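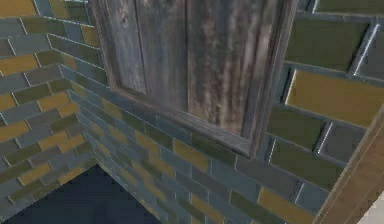
Eletau Polling Equipment

Rees Ballot Box and Polling Place Kit

Item: Rees full kit, one polling place
Price: $633, freight quoted separately
Availability: in stock, made to order for large elections

If you have ever stood in a school hallway at five in the morning with a long line of voters outside and a ballot box whose lid will not go on, you already know why we started making these. The Rees is a clear-sided ballot box with a full kit of polling place supplies packed around it, and it was drawn up with the help of people who have run elections in small towns, in farming districts a day's drive from the nearest paved road, and in places holding a competitive vote for the first time in a generation. We have been making it for quite a few years now and we are still fond of it (you will have to forgive us if we go on a bit!).

The box

The body is clear polycarbonate on all four sides, so that party agents, observers and voters can see it is empty before the polls open and watch the papers pile up through the day. The lid is solid white with one slot, wide enough for a ballot folded twice and too narrow for a hand. A sliding cover closes the slot when the box has to travel, and the cover takes a seal of its own. There are molded grips at both ends, and we made them deep after an election officer in Jimevach wrote us a long and very good letter about carrying our first model up three flights of stairs.

Boxes nest inside one another with the lids off, which saves a great deal of room in a truck and even more in a district storeroom between elections.

Seals

Each kit comes with 50 numbered pull-tight seals in a tear-off strip. A box uses five at opening, four on the lid and one on the slot cover, so there are plenty left for reseals, for the envelope bag, and for the one that somebody always pulls tight before threading it. Every seal number is printed again on a matching sticker, and the sticker goes straight onto the opening record. That way the agents can copy down the same number you did, and there is no squinting at handwriting when everyone is tired.

Please do not reuse seals or trim them with the box still in the polling place. The tail is part of the seal and should stay on until the count.

What is in the kit

Rees ballot box with lid and slot cover
Two folding privacy screens, white corrugated plastic
Strip of 50 numbered seals with matching stickers
Tamper-evident bags for unused, spoiled and challenged ballots
Opening, closing and count record pads, in carbonless triplicate
Battery lantern with spare batteries
Ink pads, pens on cords, rulers, tape, scissors
Printed signs for entrance, exit, line and accessible voting
Poll worker handbook

The handbook was written by Eleri Pumphrey, who worked as a field trainer for many elections before she joined us, and it is the part of the kit that gets the most mail. It walks a new presiding officer through the day in the order things happen, from the first arrival to the handover of the sealed box, and it has a good long chapter on what to do when the count and the record do not agree. She uses one worked case all the way through that chapter: 3,006 ballots issued across a ward, 2,993 found in the boxes, and a calm, step-by-step hunt for the rest through the spoiled bag, the unused stubs and the arithmetic itself. Trainers tell us they photocopy those pages. Go right ahead, you have our blessing.

We supply the handbook in English, French, Spanish and Portuguese. Other languages can be printed if you send us a translation approved by your election authority, and we are happy to lay out right-to-left scripts as well.

Rees or Gresesano?

We are asked this nearly every day. The Gresesano is our collapsible bag-style box, with a zip top, clear vinyl windows and a fiberglass frame that folds flat. It is lighter and costs a good deal less, and for a student government, a union branch or a party primary held in one room it will do you very nicely. For a public election where boxes are moved to a counting center, we would steer you to the Rees. A rigid box stacks, it stands up to a rough road, and its lid can be checked at a glance by an agent who has never seen one before.

Both models take the same seals and the same record pads, so mixed orders are no trouble.

Printing and colors

Lids can be ordered in white, red, blue, green or yellow for elections where voters cast more than one ballot on the same day. We would ask you to check your colors against those of the parties on the ballot before you order. It sounds like a small thing, and one customer had to repaint a whole district's lids with a week to go. Lettering and emblems are screen printed on the lid and front panel and need your signed proof before we start.

Lead times and ordering

Small orders leave us within ten working days. Larger ones depend on the season, and September is our busiest month by a long way, so do write early, even if your election date has not been set. We can hold a place in the production line against a letter of intent from an election authority and move it once at no charge if the calendar shifts.

Samples are available to election authorities, observer groups and training institutes, and we ask only that you cover the shipping. Lids, grips and slot covers are sold separately as spares, and everything made for the current Rees fits the older boxes too.

Prices on this page last checked 25 Jun 2023. To ask for a quote, send us the number of polling places, the size of your ballot paper, and the country of delivery.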